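Gripper keeps closing on thin plastic after release command
Posted in: Handheld and End-Effector Tools, Garkolus Community Help
Dec 30, 2019

Themba Baloyi
Our group operates two hand-held grippers for household sorting tasks, chiefly picking up bags, paper goods and small cartons from a table. Over the past 14 sessions, one of the units has failed to open fully when the trigger is released. The fault occurs only with thin plastic bags. Cartons and cups are let go without difficulty. On 9 occasions the operator had to pull the bag free by hand, and on one of these the jaw closed again and pinched a fingertip. No injury resulted, but the unit has been withdrawn pending advice.

The work in question involves a crumpled bag held between the two padded fingers, with the second operator's unit close by on the right.
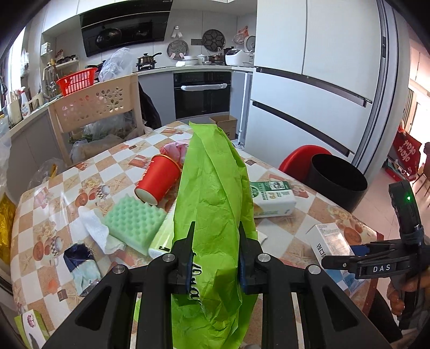 Trestis
Please do not return the unit to service until the finger pads have been checked. Film from thin bags can work its way behind the edge of a pad and hold the jaw partly closed. When the bag is pulled, the film tears and the stored spring force shuts the fingers. The procedure we follow is to lock the trigger, remove both pads, clear the channel with a dry brush and refit. Allow about 60 seconds for the jaw to settle before testing it with a carton, then with a bag. Operators should at no time reach between the fingers while the trigger is unlocked — this applies to the second operator as well.

Du Plessis
We had the same trouble and replaced the return spring. It has been fine so far.

Nisel
A new spring may hide the fault for a time, but it will also raise the closing force, and a finger was already caught in this case. I would inspect the pivot screws first. If they have been overtightened, the arms will bind near the closed position, where a thin bag sits. Back each screw off slightly and compare the travel with that of your other unit. If there is still a difference of more than 2 mm, the arms should be replaced as a pair.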